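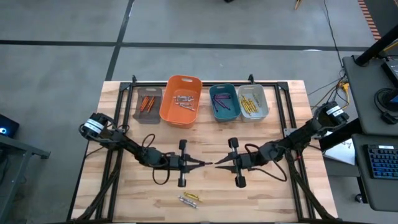 Stitis two-arm teaching kit, reviewed after 70 hours of use

The Stitis is sold for recording demonstrations by remote control. You move a pair of leader arms by hand and the black arms on the table follow. Ours was set to sorting small parts by colour into four bins, with Ronditz software doing the logging.

Tracking is good. Lag was 50 ms on a wired link and did not drift. Pointed fingers suit slim pieces lying flat on wood, though there is no force feedback, so new operators squeeze too hard. Handing a piece from one gripper to the other takes a good deal of practice.

Cable routing is the weak point. The loops at the wrist need checking before each session.

We kept 2,000 demonstrations. Export is slow, and the manual omits the file layout.

Price as tested: £3,919, leader arms included. Recommended for benches with a rigid frame. Four out of five.

January 2026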